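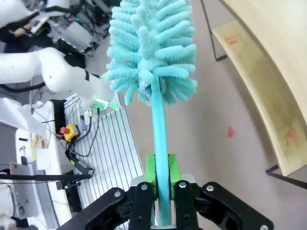
What does the Household Tasks Group work on?
Everyday chores at the sink, the shelf and the desk: washing up, dusting, sorting small things and putting them back where they belong.

We are a small group at Tosuvholm, set up in July with 2 full-time staff and a shared room at the Betport building. Adel Younis leads the group and answers most of the mail. Before that the chores work was split between two other teams, and the supplies were kept on different floors.

Our supply list now has 91 items on it. Most are things people have at home, such as brushes, cups, boxes and shelves. We buy them in ordinary stores and replace them when they wear out. Brushes get the most use. A soft head on a long handle has to be held differently from a stiff one, and a good part of our work this year has gone into handles.

The shelf tasks are newer. They came out of the Dernel project, which asked for tidying jobs with more than one level. Each has a written sheet that says what goes on the upper board, what goes on the lower one and what counts as finished. There are 20 sheets so far.
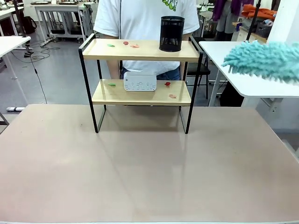

Household Tasks Group - Tosuvholm, Betport building

Small, flat pieces are harder to pick up than a pencil cup or a plastic box, so the sheets for them are longer. We use leaf shapes and other little cutouts in green, red-brown and salmon-orange. A piece can be moved along a board, from one board to the other, or down to the tabletop. The sheet also gives the starting layout, and whoever sets up the shelf follows it.

Fawzy, our partner on the written sheets, checks the wording before a new one goes into use. Old versions are kept in the binder by the door.

Visits can be arranged for groups of up to 6 - please write to Adel Younis first and say which tasks you would like to see.

Page last updated 02/12/2021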